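Ticket 1058 – Pillstead listings portal
Subject: Rental listing for unit 17 not showing in search
Opened by: Agathe Lemaire, Gaillard Property Management
Assigned to: Relu Avram
Priority: Normal
Status: Resolved

Agathe Lemaire, 9:12 am
Unit 17 at Fovinlow Court is marked Published on my dashboard but does not come up in public search. The direct link works. The other units in the building show fine. I have unpublished and republished it twice.

Relu Avram, 9:40 am
Thanks. Which filters are you searching with? Please try again with only the building name and tell me what you get.

Agathe Lemaire, 9:51 am
Building name only gives 7 results, and unit 17 is not one of them. Same in a private window.

Relu Avram, 10:25 am
Found an error in the index log. The record was copied from an old sale listing and still has the type "Sale" with a monthly rent in the price field. The search index rejects that mix – the dashboard does not check for it. I changed the type to "Long-term rental" and queued a reindex.

Relu Avram, 11:05 am
Reindex finished. Listing is in search on my side. Please confirm.

Agathe Lemaire, 11:18 am
It shows now, but the floor area is blank. It should be 771 sq ft.

Relu Avram, 11:30 am
The type change cleared that field. I have put 771 back in and saved. Passed to Babar Mengal as a bug, so the dashboard gives a warning before publishing.

Agathe Lemaire, 11:44 am
All correct now. You can close this.

Attachment (1) 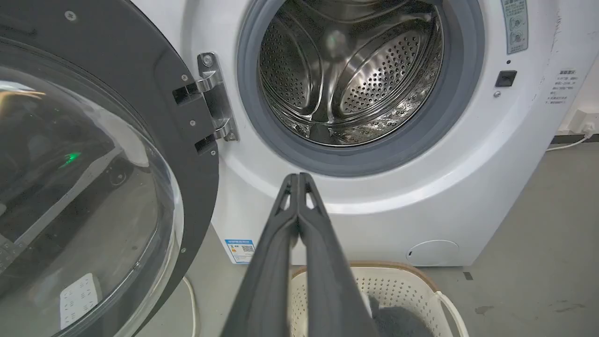 Unit 17 – washer, door open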